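Can a machine take over the fiddly jobs yet?

My first paid work was fitting gears at a pump shop in Plenau, 300 a shift, so I come to this question with sore thumbs. I think we're closer than most shop people believe, and I love it. 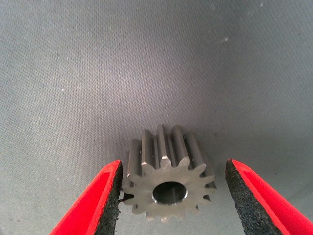

Picking up is the easy half

A spur gear has plenty to grab. Getting it over a pin is where the learning starts - my old foreman, Cornel Oprea, gave new hires two weeks to get the feel.
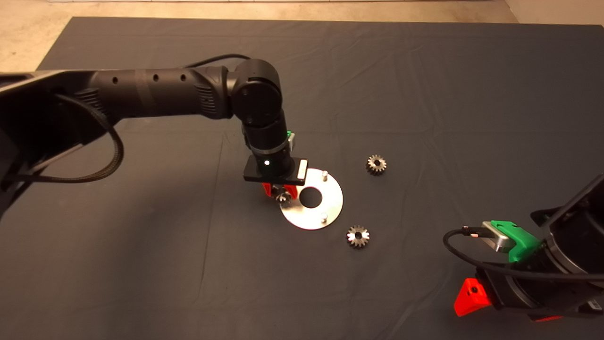
One gear in the grip, two on the cloth, two pins on the disc.

What thrills me is that this is ordinary work! Small parts, soft cloth, a slightly different start each time. A chore at home is like that too, only worse.
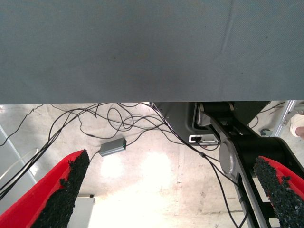
So would I hand over my old bench? For gears, I'd give it a try by December. For my kitchen drawers, ask me in five years - or six, if Kumiko Koyama keeps lending me her whisks.
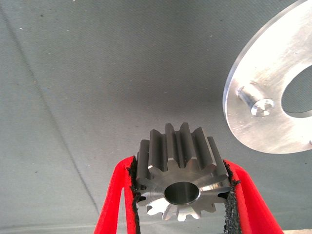
Spur gear held between the pads, disc at upper right.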